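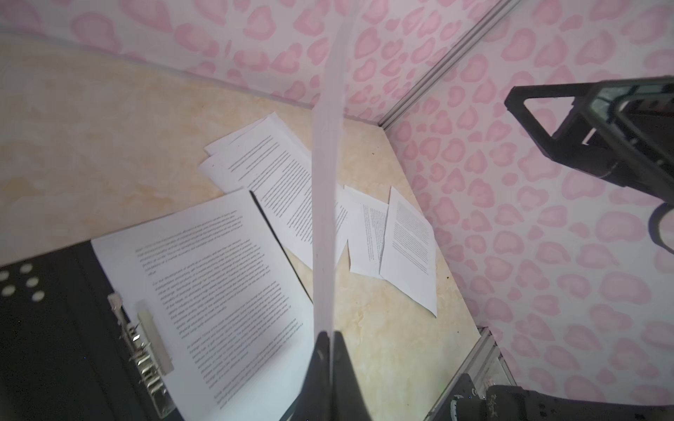

One sheet of paper in the gripper, plenty more on the table.

Maeve Kavanagh
1/ Every few months someone tells me the household robot is nearly here. My question stays the same. Can it put away the paperwork on my kitchen table? Letters, school forms, the boiler manual, the lot.

2/ I don't mean a dance or a backflip. Paper. It's thin, it bends, it sticks to the sheet under it, and a page lying dead flat gives you no edge to get hold of. I lick my thumb. A gripper has no thumb and I'd rather it didn't lick anything.

3/ So fair play for a sheet held upright between two fingers. I'd have bet against that when I started moaning on here. But holding a page is a long way from filing it. Which way up does it go? Is it page 1 or page 4? Does it belong with the other pages at all?

4/ Gráinne Sheehan did the filing at our old place in Jillenham. 321 folders and she could lay her hand on any of them while on the phone to someone else. She read every page as she picked it up, and that was most of the job.

5/ Then there's everything that gets mixed in with the paper. On my table it's crayons and half a biscuit. You want a machine that knows a book isn't a document, even a tatty one with its pages gone wavy.

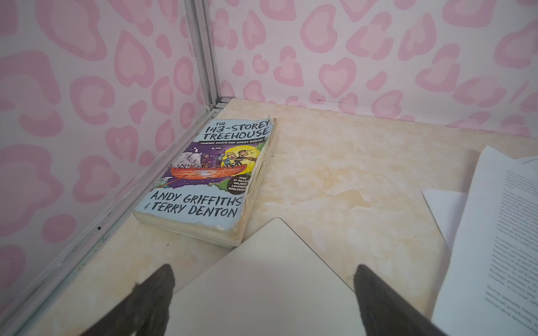 The 143-Storey Treehouse, well past its best. Shelf or recycling? You decide, robot.

6/ I'd keep it, for the record. Frayed edges on a kids' book mean it's been read. But you only know that if you've had kids, or been one. I'd like to see the line of code for it.

7/ Nayeli Lozano replied to my last thread to say I'm being unfair and that nobody expects sorting yet, only picking up and putting down. Fine. Then stop selling it as "tidying". The Flilus leaflet that came through my door in August said "your evenings back". My evenings!

8/ Same leaflet: 2,263 a year to rent the thing, and you clear the floor first. I'd be tidying up for the tidier.

9/ People also forget how much kit it takes. Two arms, a rail to bolt them to, cables looping over everything, walls round the sides. My table has a fruit bowl and a wobbly leg.

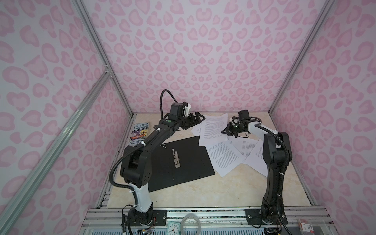
10/ Two arms does make sense to me, mind. One to hold the pile still while the other takes the top sheet. That's how I do it. Whether they can work so close together without getting in each other's way is what I'd want to watch, for a full hour, with no cuts in the video.

11/ Deirdre Ó Gríofa asks what would change my mind. Easy. Give it 1,000 sheets in a heap, some creased, some face down, a staple here and there. Tell me how many end up in the right place and how many got torn. Put the torn ones in the headline.

12/ Until then I'm sticking with the shoebox marked IMPORTANT. The boiler manual is in there somewhere.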